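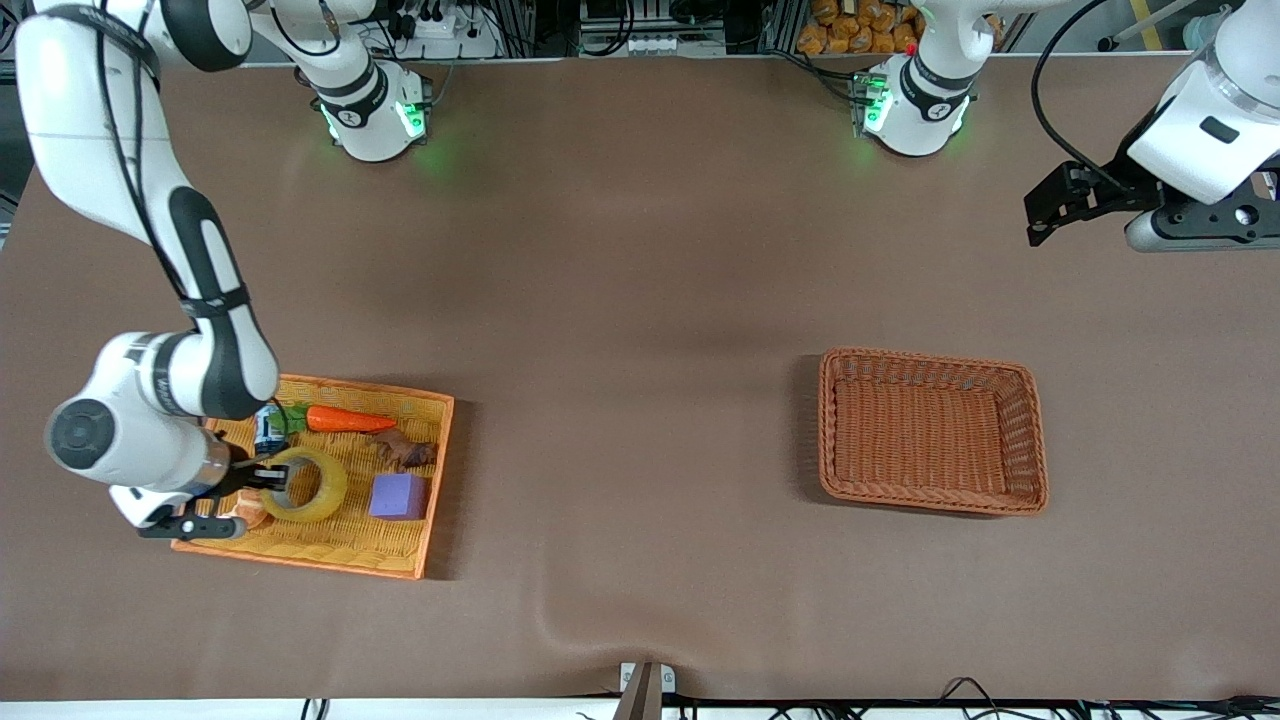 Right gripper on the tape roll, left arm waiting. Basket still empty.

I rewrote our bench rules over the weekend. The old version had grown to 11 pages and people had stopped reading it, me included. The new one fits on two sides of paper and hangs by the door. A few readers asked for it after my September post, so most of it follows, with notes.

The task it covers is the plain one: move mixed objects from the tray to the basket, one at a time, put them back, go again. We log every run under the project name Gullent. As of Tuesday, February 3, 2026 we have 1519 runs logged, and 258 of those are marked as unusable. I went through the unusable ones before writing anything. Most were setup mistakes. The arms did what they were told.

Rule one. The basket is empty at the start of a run. Look inside it, don't assume.

Rule two. Both status lights are green before anyone presses start. If one is any other color, write down the color and the time before you reset. We lost a good part of a day on Kong, our older cell, to a fault that had been cleared four times without a note.

Rule three. The arm that isn't working stays above the table with nothing in its fingers. I used to let people park it wherever they liked. Pick one spot and keep it.

Rule four. Check the cloth and the clamp on the front edge. A wrinkle is fine. A ridge that tips the tray is not.

Rule five. Hands stay out while either arm is powered for motion. This one has no exceptions, including for a toy that has rolled somewhere silly. Stop the run, mark it, then reach in.

Rule six. Objects go into the tray in no special order, and they may touch or overlap. We had a bad habit of spacing them out neatly – it made the numbers look better and taught us very little.

Rule seven. A failed pick is kept. If the roll of tape slips, the run is still a run. Only mark it unusable if the setup was wrong, and say what was wrong.

These are house rules for a small bench. They sit underneath the proper risk assessment, and that document wins if the two ever disagree. Ours was redone when we moved the control software to Wellex, and it should be redone again when the second tray arrives.

I'm still undecided on speed. We run slowly, and I would like a written limit for each task in place of the single limit we use now. Follby, the group down the hall, sets theirs by object weight. I've asked for a copy of their sheet and will post again once I've tried it.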